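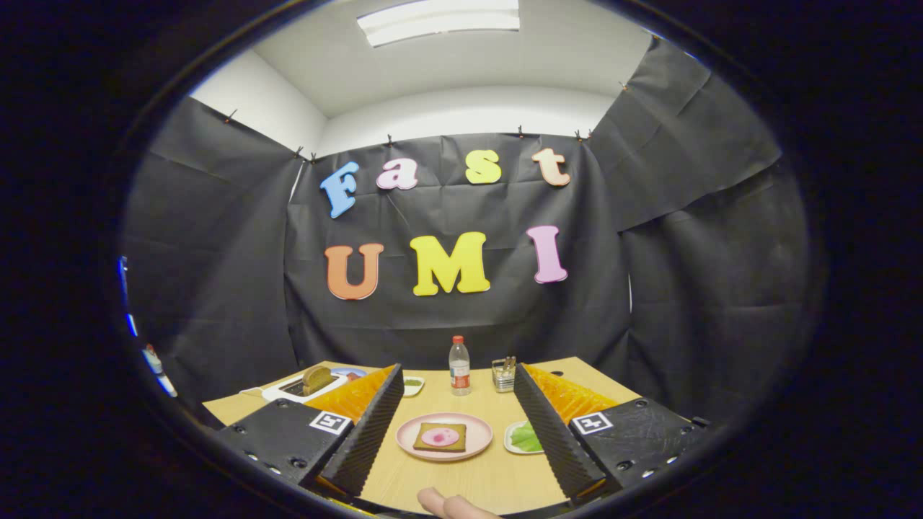

Toast with jam on a pink plate, toaster and lettuce alongside.

Setting up a simple toast breakfast

A toast breakfast takes little cooking, so most of the work is in where you put things. These steps are for one person at a small table. For two, use the same layout and add a second plate across from the first.

Before you start

Wipe the table and let it dry. Put the toaster off to one side, near an outlet, with the cord running away from where you will sit. Shake out the crumb tray if it hasn't been done this month.

You will need sliced sandwich bread, jam, a few lettuce leaves, a plate for the toast, a smaller plate for the greens, a holder for the cutlery and something to drink.

Steps

Wash the lettuce first and pat it dry with a clean towel. Lay a leaf on the small plate and set it to the side, well clear of the toast. Damp lettuce on the same plate will soften the bread.

Stand the cutlery holder toward the back of the table with the water next to it. A bottle with a screw cap is handy if children are eating.

Toast the bread on a medium setting. On our old Byun that is 4 on the dial and takes about two minutes. Look for an even golden brown with the crust a shade darker. If the middle is still pale, put it back for a short time – a full second cycle will burn it.

Move the slice to the plate and wait half a minute before you spread anything. Drop a spoonful of jam in the center and work it outward with the back of the spoon. Leave the edges bare so there is somewhere to hold the toast.

Start the next slice once the first one is on the plate. It can wait in the slot for a few minutes after the toaster is off, but it dries out if left much longer.

Unplug the toaster before clearing up, and let it cool before putting it away.

Sorin Grgić, Skarkasbridge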